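Subject: Re: [akbridge-games] Little whiteboards for the games table
Date: Dec 15, 2023

Reginald Ambrose wrote:
> Has anyone got a decent way of keeping score and leaving notes
> at the table? We went through 41 sheets of paper in September
> and half of them ended up under the couch.

Hi Reginald, yes! Get a small whiteboard, the kind with the coloured border. I bought mine for my daughter's spelling words and pinched it for the games table within a week (she's forgiven me, mostly). Pink is my favourite colour for it, you can find the thing under any amount of clutter.

Mine lives flat on the table beside the checkerboard mat. I write in big letters, two lines or so, and leave it at that. Marker that's been sitting for a month is a pain, so I go over it with a damp cloth and then a dry one, and I start at the bottom line so my sleeve doesn't drag through the rest.
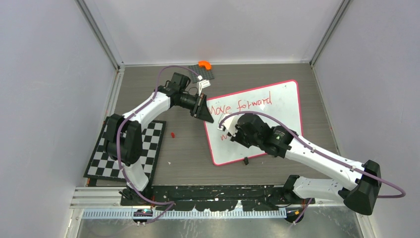
Paid 18 dollars for it at Prullano, markers extra, and it's done about 20 game nights since. Pruitt had a bigger one but it hogged the table and there was no room left for the biscuits! I can bring a spare next time if you'd like a go with it first.

Cheers,
Jo

Recent on this list:
Torkance swap table, what's left
Missing draughts pieces, again
Re: Who has the good lamp?

Contact the list owner | Back to top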